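Stenham Laundry Automation – Progress Report to the Drilemis Fund, November

We're having a great autumn! Since our last report the folding line at Akulby has gone from a sorting aid that people put up with to something the crew asks for by name (they call it Prydderch, after the street the first depot was on). The line now handles towels and flat sheets by itself, and your grant has let us start on the hard stuff – jeans, and anything else with pockets and thick seams.

Seven of our 11 folders have trained as demonstrators. They work through garments with hand-held grippers, and the recordings teach the folding arms. We have 346 usable denim recordings so far, done on soft, patterned surfaces as well as plain tables.
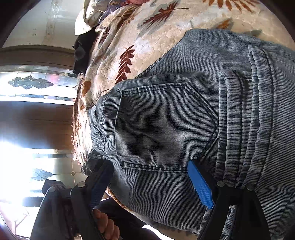
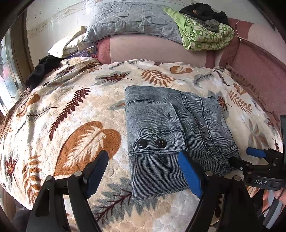
Denim work with the hand-held grippers on a patterned plush blanket.

What has changed for people? Quite a lot. Demonstrators are on a higher pay grade, and Blandine Jacquet now decides which folds are good enough to keep, drawing on years at the table. Sore wrists come up much less in the shift meetings. Some folders still prefer the old job, and we've kept places for them on delicates.

Waistbands remain the weak spot. Of the last 63 test folds on the arms, 11 had to be redone by hand, nearly all at the waistband. Rhiannon Landeg is rewriting the demonstrator guide with the crew, and we'll send you the new version with the next set of test results.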